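Durnico Simulation Demonstrator
Set-Up Guide for Open Days and Visitor Sessions
Section 7: Running the Navigation Walk-Through

7.1 Purpose

The navigation walk-through shows visitors a simulated apartment from the point of view of a virtual agent. The agent moves between set viewpoints while the presenter explains how it plans a route. Complete Section 6 (Display and Network) before you start.

7.2 Before visitors arrive

1. Start the Skiltska scene server and wait for the status light on the control panel to turn green.
2. Load the scene pack named Veson. The pack takes up 2,530 MB and must be on the local drive. Do not run it from a shared folder.
3. Confirm that the asset count in the lower bar reads 1,310. If the count is lower, unload the pack and load it again.
4. Set the visitor display to Agent View and the presenter display to Control.
5. Set the session limit to 2 agents.

NOTE: The first load after an update rebuilds the texture cache. Textures stay gray until the rebuild is done. Do not open the session to visitors during this time.

7.3 Checking the open-floor viewpoint

1. On the presenter display, select Viewpoints, then Open Floor.
2. Check that the yellow step ladder is shown with its casters on the floor and the tan cabinet behind it.
3. Check that the small black stand at the base of the wall is present. It is the first target in the walk-through.
4. Select Lock View.
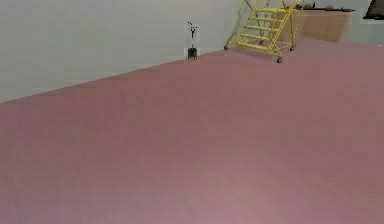
Figure 7-1. Open Floor viewpoint, agent view.

The ladder is a good object for explaining collision shapes. The planner treats it as one solid volume, so the agent will not pass between the rails. Point this out before starting the first run, and switch on Show Collision Shapes if a visitor asks to see the volume.

CAUTION: Do not move scene objects by hand while an agent is active. The route is not recalculated until the next planning cycle, and the agent may stop with error 74 (Path Blocked). To clear the error, select Hold, return the object to its saved position, and select Resume.

7.4 Checking the corridor viewpoint

1. Select Viewpoints, then Corridor.
2. Check that the teal wastebasket stands against the left wall.
3. Check that the desk, chair and monitor are drawn at the far end. If the desk is missing, raise Draw Distance by one step.
4. Select Lock View.

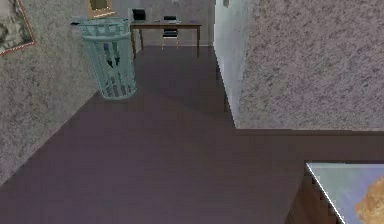
Use the desk as the goal for the second run. The planner keeps a fixed clearance from both walls and from the wastebasket. To show a failed plan, open Agent Settings and raise Clearance until the route line turns red. Return Clearance to its default before the next group.

7.5 Running the session

1. Select Session, then Start.
2. Run the first route with narration on.
3. Run the second route with narration off, so that visitors can ask questions.
4. If Yeom voice control is installed, allow one visitor at a time to give a goal command.
5. Select Session, then Reset, between groups.

NOTE: Reset returns all agents and objects to their saved positions. It does not change the display settings or the Clearance value.

7.6 Ending the session

Select Session, then Close. Wait for the log to finish writing before you shut down the scene server. Logs are saved by month in the Sessions folder. For log export, see Section 9.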